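Workshop notebook, Clerley bench
January 27, 2021

Glue and size trials, continued. Cloth cases for the Uredlow ledgers
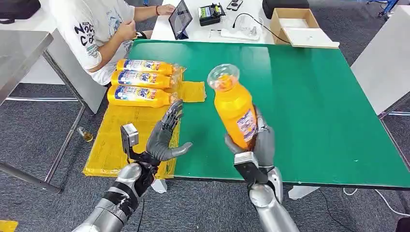
Paste first. Yesterday's batch of wheat starch went off the boil too early and I could feel it when brushing out, gritty at the edges and thin in the middle. Threw it. New batch made up one part starch to five of water, soaked overnight, cooked slow with the wooden spoon and not the whisk (whisk puts air in, we did this argument in May). Sieved twice. Left under a skin of cold water. It should be stiff enough to stand on the brush and let down easily. For letting down I want a squeezy bottle at the bench, not the jug, something bright enough to find under a heap of offcuts, like the orange one with the clear rounded cap in the picture, and with a label big enough to write over. Jug slops. I put far too much water in the last of the old batch that way and had to cook it down again.

Boards. Cut for ledgers one to four. Grain running head to tail on all of them, checked by bending and then checked again by wetting a corner, as Gunther had one sheet in the stack turned the wrong way and it would of gone straight through. Marked grain arrows in pencil on every piece now. Please everybody do the same, even the offcuts, especially the offcuts.

Sizes as cut, in mm:
height 315
width 242
Same for all four so far. Ledger three is a whisker taller at the tail, one leaf has been tipped in badly and sticks out. Not trimming it. Marion says the family want nothing trimmed and I agree. Will give that one a deeper square instead and live with it looking odd next to the others.

Cloth. Two to choose from:

The Jadoon buckram, dark green. Stiff, takes a knife well, corners turn in cleanly if you leave a board and a half of thickness. Strike-through none with the stiff paste, slight with the thin. Smells of something when damp, goes off by next day.

The Drika linen, natural. Lovely to look at. Moves like mad. Stretched when pasted, then shrank back and pulled the test board into a dish. Tried again pasting the board and not the cloth, better, still a bit of a curve. Lining the inside with a heavier paper pulled it nearly flat. Need to see it again after two nights under weight before I say yes.

Uzma prefers the linen. I would go for the buckram for anything that will be handled, and these will be handled, the parish lot want them out on a table for people to look up their grandparents. Linen will show every thumb. Could do linen for the box and buckram for the books? Ask.

Size trial on the loose leaves. Four strips from the blank ends at the back of ledger two (Marion OKed this in writing, note is in the job folder). Gelatine at three strengths plus one left alone:

Strip A, nothing. Soft, furry at the torn edge, ink spreads when you put a pen to it.
Strip B, weak. Hardly different in the hand. A bit of rattle.
Strip C, middle. Good rattle, folds without cracking. Ink sits. Slight warm tone but you would need A beside it to tell.
Strip D, strong. Shiny in raking light. Cockled. Too much, horrible.

So C. Brush on through a support sheet, both sides, and dry between felts with light weight only. Do not hang them, the corners curl and you spend a morning getting them down again. Gelatine must be kept warm but not hot, I had the pan too close to the ring and it started to go stringy. Made up fresh. The old stuff is down the sink with plenty of hot after it.

Ink test on the red rulings before ANY of this. Blotter and one drop, count to sixty, press. Black is fine everywhere I tried. Red is fine in ledgers one and two. Red in ledger four came off pink on the blotter, only faintly but it did. So four does not get washed or sized for now, surface clean only. Have tied a yellow tag on it.

Leaf count, ledger two: 181 and that includes the blanks. Pencil numbers in the bottom corner, very light, 2B. Parveen found two leaves stuck together near the end which is why her figure and mine didn't agree. They came apart dry with the bone folder, slowly. Small loss at the gutter, piece saved in the envelope.

Spine linings. Old ones are newspaper, rather nice, adverts for boot polish and a sale of heifers. Lifted with a poultice of the thin paste, ten minutes under polythene, then peel. Ledger one came off nearly in one piece. Ledger two in flakes. Have kept what there is between blotters in case the family want them, label with the ledger number PLEASE, I found a loose bit on the floor this afternoon and don't know which one it belongs to.

Sewing. One and two are sound enough to leave. Three has broken thread at the first and last sections only, will re-sew those onto the old tapes. Four is hanging on by the glue. Full re-sew, new tapes, linen thread 18/3, waxed. I did a dummy section with 25/3 and it felt thin and cut the paper when I pulled up, so the thicker one it is, swell or no swell.

Press. The nipping press is still dropping to one side. Usman packed it with card behind the left platen and it is better but you can see the mark on soft board. Use the standing press for anything that matters till it's been looked at. Don't wind the nipping press hard, you're only making it worse.

Temperature and damp. Bench end is colder than it ought to be and everything is drying slow. Paste-downs that should be ready overnight still feel cool to the back of the hand next morning. If it feels cool it's not dry. Change the blotters, put it back, leave it. I opened one early and now there is a ripple in the endpaper that I will be looking at for the rest of my life.

Costs so far, this job only. Cloth samples free. Board, thread, tapes and gelatine together came to £93. Not counted the starch, which was in the cupboard anyway. Still to order: more blotter, heavier lining paper, polythene. Gunther has the supplier's list, or did.

To do
- second look at Drika linen after two nights under weight
- re-test red in ledger four, different page, somewhere it won't show
- wax thread
- sharpen the paring knife, it is dragging
- ring Marion about linen box / buckram books
- tape the corner of the cutting mat down before somebody slices a finger
- find the other bone folder, the narrow one

Added later. Checked the C strip again after supper. Still flat, still rattles, no smell. Folded it back and forth a dozen times at the same place and it held. A went at the fold on the seventh. Happy to start on ledger one, first two sections only, and look at them next day before going on.

Uzma has left a pasted sample of the green under the small weight by the window. Leave it where it is.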